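Tastix home sessions: is the service worth buying?
Speaker notes, Acheampong workshop day, 22 December 2023

Before starting
Check the clicker. Check the second screen shows the slides and the laptop shows these notes. Last time they were the wrong way round for the first part of the talk.
Water on the left.

Opening
Good morning. I run the training data side of a small robotics team, and I have been asked to talk about buying in demonstration recordings. Most people here have a robot arm, a bench and a model that does well on the bench. Ours did well on the bench too. Then we put it in front of somebody's coffee table and it stopped being any use.
We needed recordings from real homes. We could collect them ourselves or pay for them. This talk is about paying for them, and about one service, Tastix, which is sold by Drosterano. We paid the normal price and nobody from either name has seen these notes.

What is on offer
Tastix is a session service. You send a task list. They find the homes, bring the hand-held grippers, bring trained operators, record, check the recordings and hand them over. You do not buy any hardware and you do not get to keep any.
The starter package costs £3,000. For that we got eight homes and 264 accepted recordings. Travel was included. Changes to the task list after the start were not, and we will come to that.
Delivery took 14 days from the last session. They had told us to expect that, and they kept to it.
(If someone asks about price per recording: tell them to do the sum with accepted recordings only. Rejected ones are not charged but they still take up session time.)

Why hand-held
Keep this short, this audience knows the argument. The operator holds the gripper and does the job with it, so you get natural speed and you can work in a living room without moving the furniture. The cost is that you get a person's arm behind the gripper, and a person's arm can reach in ways ours can't. We had to throw out some good-looking recordings for that reason alone. Plan for it.
Next slide. 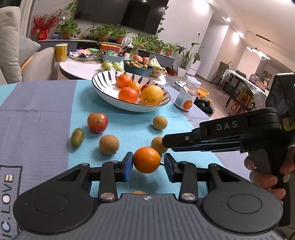
Fruit handling was the first block on our task list, and it is the one I would tell anyone to start with. It is cheap to set up and every home has a table. What you want from it is variety in how the fingers meet the object. An orange this small is a good test of that: it is up against one fingertip and there is still a gap at the other, and a model that only knows centred grasps has nothing to say about that position. The second gripper is working close by, with its tip over one of the tan fruits, so you also get the overlap between two tools that we never managed to stage properly on the bench. Ask for two-handed work from the start. We asked for it late and paid extra.

Task lists
This is where most of our trouble was, and it was our fault.
Our first list said things like "sort the fruit". Every operator read that in a different way. One put everything in the bowl. Another made groups on the table. All of it was recorded well and hardly any of it could be used together.
The second list gave a start, an end and one thing that must not happen. For example: start with loose fruit on the cloth, end with all of it in the bowl, do not push fruit along the table with the side of the gripper. That fitted on one line and the operators liked it better. So did we.
Tastix will review a list before the first session if you ask. It is in the package but it is not on the front page of the offer, and we missed it. Ask.

What the room gives you
I was asked in November whether the homes are tidied first. They are not, unless you write it into the list. My advice is to leave them alone. Clear the working area and let the rest stay as it is. Our model had learned that the world behind the object was a grey curtain, and it needed to unlearn that.
There is a limit. Shiny surfaces, televisions and dark windows will all throw back the room lights. If your tracking is weak on reflections you will find out quickly. Ask for a few sessions in daylight and a few after dark, and keep the two sets labelled. We did not label ours and spent a long afternoon going through them by eye.

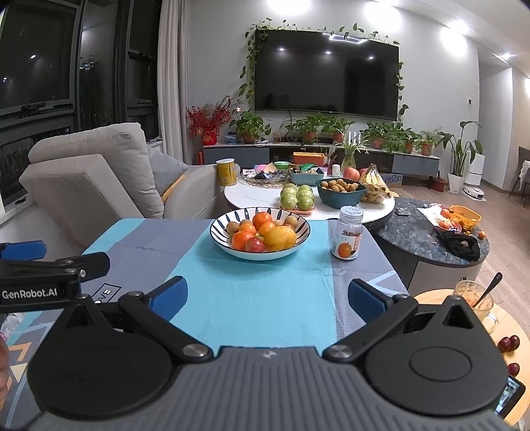 The other thing to put in the list is the pauses. Operators stop with the fingers open between one item and the next, and the standard Tastix edit trims those parts out. We asked for them back. A robot spends a good deal of its time with open fingers deciding where to go, and if you only train on the grasp itself the approach comes out poor. The untrimmed files are larger and slower to move about. I still think you want them.
Say clearly which start and end points you need, in writing, before the first session. The trimming is done early in their process and putting it back took several emails.

Checking
Each recording goes past one checker at Drosterano. They look for dropped tracking, the wrong task, faces, and anything private such as post or screens. Pass or reject, with a short note.
The notes are useful. Read them. We found that a large share of our rejects came from one badly worded task, and the notes said so plainly. We could have fixed it a week sooner.
We also ran our own check on what was accepted. The privacy side was good. The task side was less good: in some recordings the job was done correctly but the last item was placed after the stated end point, so the file cut off before the finish. They redid those without charging us.

Compared with Gratetti
Somebody will ask, so I will do it here.
Gratetti rents you the kit and leaves the rest to you. If you have your own operators and your own homes to work in, that is probably the better deal. We tried it for a short spell before Tastix. The equipment arrived on time and the instructions were clear. What we did not have was people. Our engineers make poor operators - they stop to look at the readout, they try clever grasps, and they get bored by the second hour.
Finding homes was harder still. Friends and relations will let you in once.
I am not going to compare picture quality or tracking between the two, as we did not run them side by side.

What I did not like
The booking page. It shows homes as available when they are not, and you only find out when the confirmation fails to arrive. We ended up phoning.
The file names. They change format between sessions. Write a script on day one.
The change fee. It is fair to charge one, but it is the same whether you rewrite the whole list or correct one word. We had a spelling mistake in ours and left it in.
No way to speak to the operator during the session. Messages go through the office and come back the next day.

Who it suits
Small teams with a clear list of tasks and no spare hands. If you are still deciding what your robot is for, wait. You will spend the money on recordings of the wrong thing, as we did with the first part of ours.
If you need kitchens with water running, or anything hot, ask first. Those were outside our package and I can't tell you what they cost.

Results
Keep it brief. Give the bench score and the home score, then stop. The slide has both. Do not read the table aloud. Mention that the home score is from two flats only and that we are testing in more.

Questions
Likely ones:
Who owns the recordings? We do, under our contract. Read yours.
Can you choose the homes? You can choose the type, such as flat or house, with or without stairs. You can't choose a particular one.
Would we buy it again? Yes, we have booked a second round, with the untrimmed files and two-handed tasks written in from the start.
Can people see our task list? Yes, the second version. Leave copies by the door, and take the spare ones back to the office afterwards.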